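How to Patch and Paint a Plain Interior Wall

Painting a room is mostly preparation. If the wall is clean, flat and dry, the paint goes on quickly. If it isn't, you will see every dent once the afternoon light comes in from the side. These instructions cover one ordinary drywall room with old paint in fair condition. Brick, bare plaster and wallpaper need a different approach.

If your house was built before the 1980s, test the old paint for lead before you sand anything.

What you need

Lightweight filler
A 6-inch putty knife
Sanding sponge, medium and fine
Sugar soap or a mild household cleaner
Painter's tape
Drop cloths
Primer
Wall paint
An angled brush, 2 inches wide
A roller frame, two sleeves and a tray
An extension pole

Work out how much paint to buy

Measure the length of each wall and multiply by the height. Add the results together, then take off the area of the doors and any large windows. Small windows can be left in.

The room I used when writing these notes, a back bedroom in Condville, came to 355 square feet after the door and closet were taken off. Check the coverage printed on your can and divide your own total by it. Then double that for two coats. Buy all of it at once and keep the receipt. If you end up with several cans of the same color, pour them together into one bucket and stir, so a small difference between cans doesn't show up halfway along a wall.

Clear and clean

Move the furniture out, or push it to the center and cover it. Take off the switch plates and outlet covers after turning off the power to the room at the breaker. Put the screws in a bag and tape the bag to the plates.

Wash the walls from the bottom up, then rinse with clean water. Pay attention to the strip above the baseboards and the area near the door handle. Leave everything to dry overnight.

Look for shading before you fill

Stand at one end of the wall and look along it. Do this once in the morning and again around 4 p.m. if the room gets sun. A plain wall is rarely one even color to the eye. Part of it may look greenish or washed out while the rest stays cooler and grayer, and the paint can be exactly the same throughout. Mark real dents lightly with a pencil. Leave the shading alone. 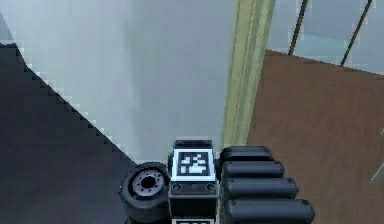
Pale bluish-gray wall in a computer rendering, lighter toward the left.

If you are choosing a color, paint two coats on a piece of poster board and move it from wall to wall over a couple of days. I was set on a gray called Rosska until I saw it next to the closet, where it went almost purple. I used Lâm instead, a softer gray with some green in it.

Fill and sand

1. Scrape off anything loose with the putty knife.
2. Press filler into each hole and pull the knife across it at a low angle. Leave it slightly proud of the wall.
3. Let it dry. Pedusex filler took 20 minutes for nail holes and most of an evening for a gouge behind the door, so check your own tub.
4. Sand with the medium sponge, then the fine one. Run your palm over the spot with your eyes closed. If you can feel the edge, sand more.
5. Deep holes will sink. Fill and sand them a second time.
6. Wipe off the dust with a damp cloth.

Prime

Spot prime the filled areas if you are staying close to the old color. Prime the whole wall if you are going from dark to light. Giang Quách, who painted the hallway with me, skips this step over small nail holes. I could find every one of hers afterward – dull little circles the size of a dime.

Cut in

Tape the baseboards and trim and press the tape down with the putty knife. Load the brush a third of the way up the bristles and tap it against the side of the can. Paint a band 2 to 3 inches wide along the ceiling, corners and trim. Do one wall at a time and roll it while the band is still wet.

Roll

Work in sections 3 feet wide. Roll up and down, overlapping each pass by half. Finish each section with light strokes from ceiling to floor, all in the same direction, and don't go back over paint that has started to dry.

Wait the time given on the can before the second coat. Between coats, wrap the roller and brush tightly in plastic wrap so you don't have to wash them.

Pull the tape while the last coat is still slightly soft, at a 45-degree angle. If it has dried hard, score the edge with a utility knife first.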